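Primimier – Linge de maison
Aide et contact > Questions fréquentes > Serviettes en éponge grise
Mise à jour : 18 décembre 2025

Cette page regroupe les réponses aux questions reçues par le service après-vente sur les serviettes en éponge grise : texture, liteau, ourlets, entretien, pliage. Pour les peignoirs et tapis de bain, voir la rubrique Andia.
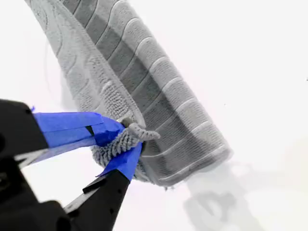
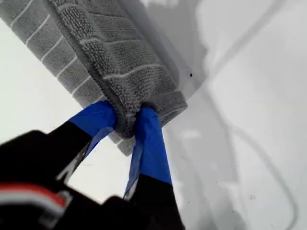

Textile gris, détails de surface et de plis.

Qu'est-ce que le tissu éponge ?
Un tissu à deux chaînes. La chaîne de fond, tendue, assure la tenue du tissu avec la trame. La chaîne de poil, moins tendue, forme les boucles. Les boucles augmentent la surface de contact avec l'eau et déterminent l'essentiel du pouvoir absorbant.

Qu'est-ce que le liteau ?
La bande tissée à plat, sans boucles, située près d'un bord. Sur la seconde photo, il est divisé en segments gris séparés par de fines rayures blanches. Il n'absorbe presque pas et n'est pas destiné à l'essuyage.

Pourquoi le gris paraît-il plus clair à certains endroits ?
Les boucles sont orientées par le pliage et le passage de la main. Selon leur inclinaison, elles renvoient plus ou moins la lumière, et les creux entre elles restent sombres. L'écart disparaît quand on secoue la serviette à plat. Une différence de teinte qui persiste après lavage et séchage relève en revanche d'une décoloration (voir plus bas).

Des fils dépassent du bord. Est-ce un défaut ?
Quelques fils courts le long d'un ourlet sont sans conséquence. Les couper au ras avec des ciseaux fins, sans tirer. Si la couture s'ouvre ou si le bord s'effiloche sur plus de 10 mm, adresser une demande au service après-vente avec une photo de la zone et le numéro de commande.

Une boucle est tirée. Que faire ?
La couper à la hauteur des boucles voisines. Le fond du tissu n'est pas atteint et le trou ne s'agrandit pas. Causes habituelles : bijoux, fermetures à glissière, agrafes de soutien-gorge, tambour abîmé.

Le liteau fronce après lavage. Est-ce réversible ?
En partie. Le liteau et l'éponge n'ont pas le même retrait. Étirer la bande à la main, dans le sens de la largeur, dès la sortie de la machine, puis sécher à plat ou sur fil. Un repassage du liteau seul, fer moyen, est possible. Ne pas repasser l'éponge : les boucles s'écrasent.

À quelle température laver ?
Suivre l'étiquette cousue. Premier lavage séparé, avant usage. Ensuite, avec des teintes proches. Tambour rempli aux deux tiers au maximum – au-delà, le rinçage est insuffisant et les boucles retiennent la lessive.

Peut-on utiliser un assouplissant ?
Déconseillé. Le produit dépose un film gras sur les fibres et réduit l'absorption. Si la serviette repousse l'eau, faire un cycle sans lessive ni assouplissant.

Des taches claires ou orangées sont apparues. D'où viennent-elles ?
Le plus souvent d'un contact avec l'eau de Javel ou avec une crème contenant du peroxyde de benzoyle. La décoloration est définitive et n'entre pas dans la garantie.

Comment plier une serviette éponge ?
Poser à plat, liteau à gauche. Saisir les coins par l'ourlet et non par les boucles. Plier en trois dans la longueur, puis en deux. Ranger le pli rond vers l'extérieur de l'étagère. Un coin pris dans le pli crée une surépaisseur et déséquilibre la pile : le ressortir avant de poser la serviette suivante.

Quel est le grammage ?
Il est indiqué sur la fiche de chaque article. À surface égale, un grammage plus élevé donne une serviette plus épaisse et un séchage plus long. La gamme Gedamard convient aux salles de bains peu ventilées, la gamme Thammasiri est plus dense.

La teinte est-elle identique d'une commande à l'autre ?
Non garantie. De légers écarts existent entre bains de teinture. Pour un ensemble, commander toutes les pièces en une fois ou préciser le numéro de bain imprimé sur l'emballage, par exemple « bain 212 ».

Votre question ne figure pas dans la liste ?
Particuliers : formulaire de contact, objet « éponge ».
Hôtels et collectivités : Imani Haverford, service professionnel.
Réclamations sur les coutures et liteaux : Damián Lucero, contrôle qualité.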